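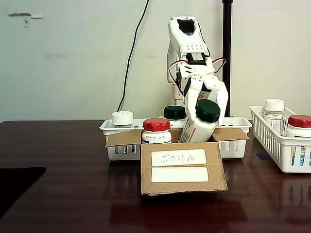 Last changed in January, 11 revisions

Corrugated cardboard

Corrugated cardboard is a stiff, light packing material made by gluing a wavy sheet of paper between flat ones. The flat sheets are called liners and the wavy one is called the medium, or the fluting. It is a wonderfully simple idea: the waves act like a long row of tiny arches, so a few thin layers of paper can hold up a surprising load - and the whole thing can be cut with a kitchen knife.

Structure

The most common type is single wall board, with 2 liners and one medium. Double wall board adds another medium and another liner, and is used for heavy goods. Single face board has only one liner, so it rolls up easily and makes good padding for glass and lamps.

Flutes come in several sizes, named by letter. The letters follow the order in which the sizes came into use, so A is large, B is smaller, and C falls between them. E flute is much finer and takes print well, which makes it popular for store packaging.

Board is strongest when the flutes stand upright, like columns. Most shipping boxes are cut with this in mind. Turn such a box on its side and it will crush far sooner under the same stack.

Making the board

The medium is softened with steam and pressed between a pair of toothed rollers. Starch glue is put on the tips of the waves, and the first liner is pressed on. The second liner is added farther down the line, and the board then passes over hot plates that set the glue. Slitting and creasing come last.

The mill at Andville is a lovely place to see this done. Its old line, built by Jostel, ran for 40 years and is now kept in the visitor hall, with its brass gauges still in place. The Rosales works across the river makes only E flute and is not open to the public.

Boxes

The classic box has four flaps at the top and four at the bottom, all the same length, with the outer pair meeting in the middle. It is cut from a single sheet, with almost no waste! Other styles fold together without tape, or have a separate lid. The Dranar pattern book lists 164 of them, including a very clever one for pears.

Reuse and recycling

Old boxes are soaked and stirred into pulp, screened to remove tape and staples, and made into new paper. The fibers get shorter each time, so some fresh pulp is usually mixed in. Greasy board is harder to recycle, but many towns accept it for compost.

See also: Kraft paper, Paperboard, Pallet, Starch glue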